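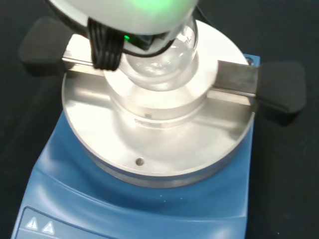

Kusska Glassware Set is a collection of recorded arm runs made to compare two grippers, the Mimau and the Zastlow, on one small piece of lab work: putting a round-bottom flask into a heating block on a hotplate stirrer and taking it out again. All runs use two arms at one table. The block is an aluminum collar with a cupped well, and the flask has to go down into it without tipping. Clear glass on brushed aluminum is hard for a wrist camera. The plate throws soft highlights, the flask picks up white reflections, and the graduation text ending in "mL" is faint even at close range. Depth readings on the glass should not be trusted. We left them in unfiltered.

Version
1.3, released Dec 28, 2021. Replaces 1.2, which had the wrist and head streams out of step in part of the Zastlow runs.

Contents
2515 runs in total
524 of these are marked as failed and kept in the set
43 runs are held back for testing and listed in heldout.txt
13 starting poses, shared by both grippers

Each run folder holds:
wrist/ color and depth from the camera at the gripper
head/ color only, from the camera looking down at the table
joints.csv joint angles and gripper opening for both arms
result.txt one word: placed, tipped, dropped or stopped

Setup
The table is covered with a black cloth. The hotplate stays plugged in during the runs but heating and stirring are both off. It is there as a fixture and no run involves a hot plate or a liquid. Arm commands go through a Tsuji controller, with the same speed limits for both grippers.

Before each session we set the hotplate against a paper template and then take the template away. Small shifts still happen when a flask lands hard. If you need the exact position of the block, fit it from the first head image of each run. Do not use the value in session.yaml, which is only the template position.

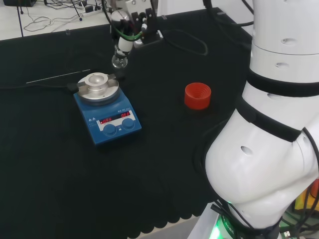 Head view: flask held over the hotplate by the second arm, both displays reading OFF, red screw cap open side up on the cloth.

What counts as placed
The flask sits in the well, the fingers have opened, and the neck stays upright until the arm is clear. A flask leaning on the collar is marked tipped, even if it later settles. Runs ended by hand are marked stopped and should be left out when working out a success rate.

Known problems
Cables near the gripper cross the neck of the flask in some wrist images. Simple edge methods pick up the cable as the glass rim.
The green light on the gripper housing tints nearby surfaces. Turn off automatic white balance if you add your own runs.
The head camera loses sight of the well when the gripper is low.
Finger pads on the Mimau were changed once. Runs before the change have pads: old in session.yaml.

Comparing the two grippers
Use the same starting poses for both, and report results per pose as well as overall. The poses at the back of the table are harder for both grippers, so an overall figure hides a lot. Please also state which pads were in use.

Loading
Run check_runs.py first. It lists folders with missing images and does not change any files. Then run split.py, which reads heldout.txt and writes train and test lists next to it. Both scripts take the path of the data folder as their only argument.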